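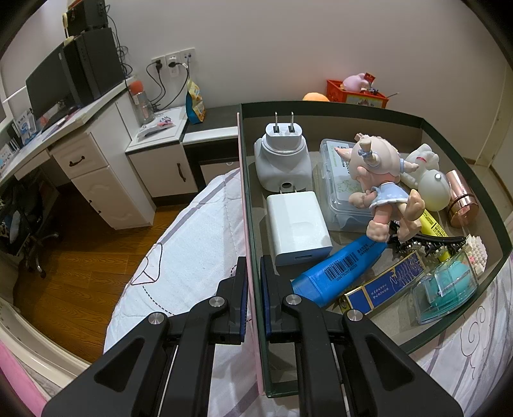
Chapter 5
Comparing Grippers Without Fooling Yourself

Every laboratory owns a set of wooden blocks, and every gripper ever built is excellent at picking them up. The blocks are square, dry, matt and about as challenging as a biscuit. If you want to learn which of two grippers deserves your money, put the blocks back in the cupboard and go and find somebody's clutter.

This chapter is about trials: how to set them up, how to score them, and how to keep your own hopes out of the results. We shall follow one comparison from start to finish. Weronika Baran and Hubert Zieliński had two pairs of parallel jaws to choose between, the Munel and the Lis, and a budget that would stretch to one. Their first report ran to 29 pages and concluded that both were very good. It was sent back on a Tuesday with a single question mark in the margin.

5.1 Choosing the objects

A useful test set is awkward in several ways at once. It should contain things that roll, things that squash, things that are mostly air, and at least one thing with a shape that no engineer would have approved. Toys are hard to beat here. A doll has hair, limbs and a dress, and offers the jaws a different problem from every side. A plug adapter is small and hard, with prongs just where you would like to hold it.

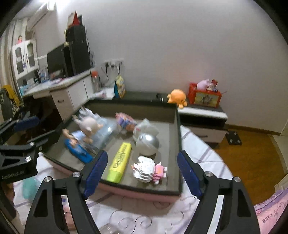
The container matters as much as its contents. An object on an open surface can be approached from almost anywhere, but one lying against a wall leaves room for a fingertip on one side only, and wide jaws that looked so generous in the catalogue start bumping into the neighbours. Baran scored the two cases separately. Zieliński thought this fussy until he saw the figures – the Munel's lead vanished as soon as there were walls.

5.2 What counts as a grasp

Decide this before you begin, and write it down. "Picked up" can mean lifted clear, lifted and held, or lifted, carried and put down where you meant to. Over 620 attempts the choice of definition moved the Lis from a poor second to a comfortable first, and you will not be surprised to learn which definition its makers prefer.

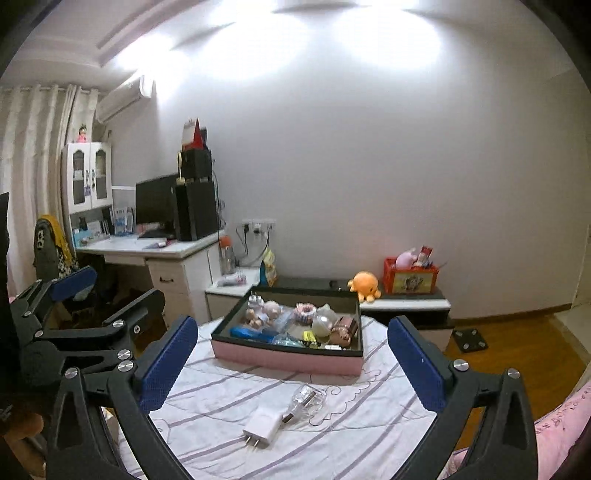 Soft surfaces deserve a line of their own in the record. A mattress gives when pressed, so a jaw that comes in too low may get away with it, where a bench top would have stopped it dead. Results from the two should never be added together, however nicely they would fill out the table.

Change the operator too. Anyone who has spent 8 hours with one pair of jaws has learnt its bad habits and will quietly work around them, and the score then belongs partly to the hand. Section 5.3 deals with swapping operators and the order of trials, and begins with the question of who gets to go first.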